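Filed under: List Archive > Trains & Travel
2 min read

Re: Night train to Gretville, food??

> Booked the 917 out of Clukville for Oct 1, 2026. Is there a dining car
> or do I pack sandwiches? Also is the top bunk as bad as they say

Quick one, typing at the stop. No dining car. They dropped it in April. Pack sandwiches. 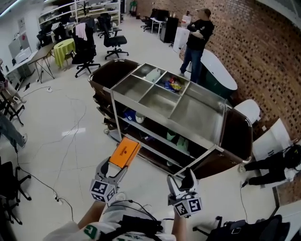
Bunks first. Top one is fine if you're short, hot if the heater's on. Bring socks. Food is a trolley now, comes thru once before Raju and then good luck. Paid 84 for the sleeper and still ate crackers for dinner. Think small bags of snacks like the blue, yellow and red ones on that steel cart, and not many more of them. Water runs out early too, so fill a bottle at the station.

Other stuff:

- Seat side. Left going out, for the river. Right is just freight yards.
- Raju stop is nearly 60 minutes, doors stay open. There's a bakery across the road, go there. Take your ticket with you, they check agian.

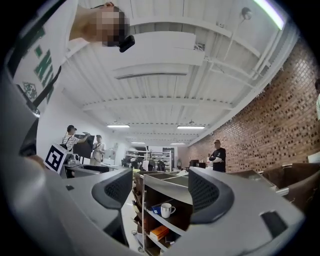

- Bikes. Only 2 hooks, rear car. Book by phone, the website lies.

Gotta run, bus is here. Will send the Claduvix connection times tonite.

Recent in this list:
Claduvix branch line, still closed Sundays?
Lost umbrella, Gretville platform
Sleeper refund rules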